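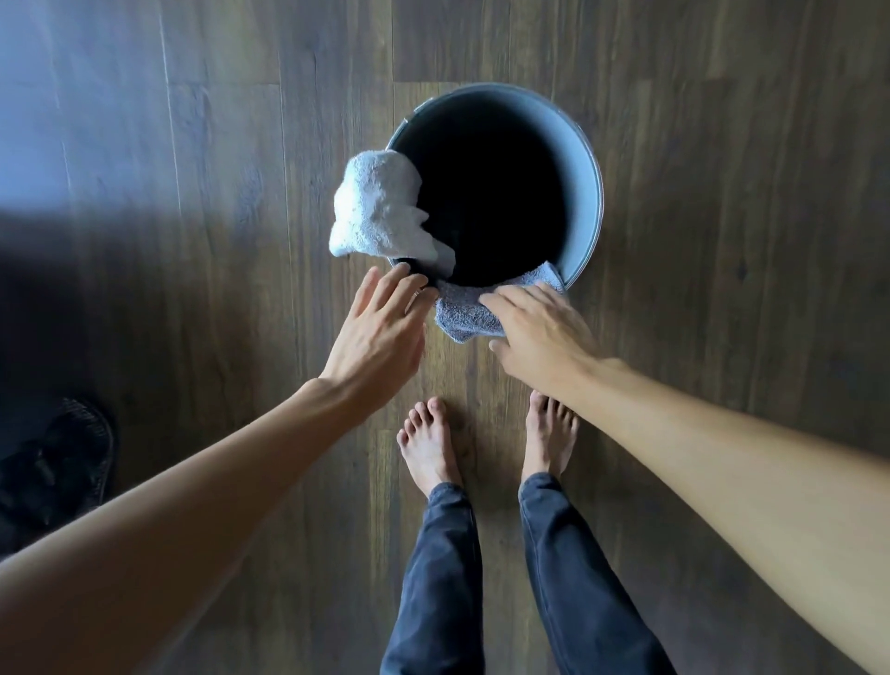 Ticket: utility room floor, water under the sink unit
Opened by: Niamh Mulligan
Category: Plumbing / laundry
Status: open, waiting on part

First entry, 7.35 in the morning
Hello again, it's me from the end flat at Stultach. I've got water coming out from under the utility sink and I can't work out if it's the sink or the washing machine, because they share the one waste pipe. I noticed it when I went in for the ironing board and my sock got wet. It's a thin puddle, maybe the size of a dinner plate, and it creeps along the gap between two boards. The floor in there is wooden boards so I'd rather not leave it! I've mopped up, turned the machine off at the wall and put the bucket handy with a couple of old towels.

Tried so far: hand-tightened both plastic nuts on the trap. The front one moved a bit, the back one didn't budge.

Second entry, after lunch
Ran the cold tap for a minute with kitchen roll laid all the way round the trap (good tip from whoever answered my last ticket, thank you). Bone dry. Ran the hot tap, same. So I got brave and put the machine on a rinse and spin, 1,000 rpm, and sat there with a torch like an idiot. Nothing at all through the fill, then as soon as it started pumping out there was a dribble from the spigot where the grey hose pushes on. Not from the trap, which I'd have put money on.

I've taken the hose off and it has a split at the end. I cut the bad bit away and pushed it back on with the old clip, but the clip is stretched and just spins round. Tried a cable tie as well, which held for one rinse and then let go on the spin. More towels!

Reply from Bovorell Lettings maintenance
Hi Niamh, sounds like you've found it. Please don't use the cable tie again. We'll send a new hose and a screw clip, delivery is via Jilow so it should fit through your letterbox. Sink is fine to use in the meantime, but leave the machine off. Could you check whether the floor has lifted anywhere?

Third entry, evening
Went along the boards with the flat of my hand and they all feel level. There's one darker patch by the skirting but I think that's been there since I moved in. I've left the cupboard door open to let some air in.

One question, is the clip the sort you do up with a screwdriver, or do I need a little socket? I've got a flathead and that's my entire toolbox. Also, I've got a load of wet towels now and no machine, so I'm wringing them by hand and hanging them over the bath. Any idea if the part will be here tomorrow?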